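Clorndale cell, pre-session check, June
Task set: Kunditz pick and place, target 200 episodes

1. E-stop within reach of operator. OK. Somebody had hung a jacket on it - jacket moved.
2. Floor tape visible, walkway clear. OK.
3. Arm speed limit set to teaching mode. OK on second look.
4. Gripper fasteners snug. OK. One turned a hair under the wrench. Marked with paint pen.
5. Wrist camera mount tight, lens wiped. OK. Dust on the fingers can stay, it has seniority.
6. Cable slack through full wrist rotation. FAIL, then OK. Clip replaced, Bindanance order still "on its way."
7. Disk space. 900 GB free. OK.
8. Test episodes recorded and played back. 11 recorded, all opened.

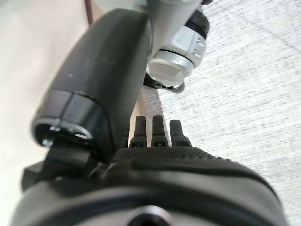
9. Episode labels match the task. FAIL. Two were filed as "misc," a skill we are not trying to teach. Relabeled.
10. Failed grasps kept and tagged as failed. OK. No shortage.
11. Operator break every 100 episodes. Not checked yet, ask again Saturday.

Cleared to record. Copy to Sadeghi with the clip receipt.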